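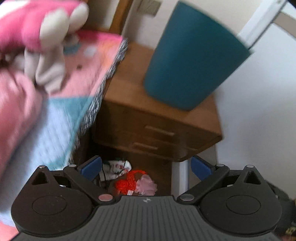
Flakville Toy and Blanket Collection Opens for Third Year

The Trustesgate Family Center in Flakville will begin accepting soft toys and children's bedding in October, as part of its yearly collection for families moving into new homes. Households are invited to look through bedrooms, closets and storage boxes for stuffed animals, small blankets and cushion covers that are no longer in use.

The collection is run jointly with Chaturvedi Laundry Services, which washes and dries every donated item before it is sorted. Last year residents gave over 400 pieces, most of them plush animals and crib-size blankets. Bedding was in shorter supply than toys, and the center has asked donors to give particular thought to covers and throws this time.

Items should be clean and free of tears. Blankets with fringed or knitted borders are welcome, provided the edging is firmly attached. Toys with loose buttons or missing seams cannot be accepted, and neither can pillows or electric blankets. Donors are asked to keep matching pieces together in one bag – a toy and the blanket it came with, for instance – so that they can be passed on as a set.

Donations may be left at the center's side entrance on Trornonon Street between 11 a.m. and 3 p.m. throughout the month. Each household may bring up to three bags per visit. Larger donations, including nightstands and other bedroom furniture, must be arranged in advance through the center's front desk. Sorted items will be given out to families before the end of the year.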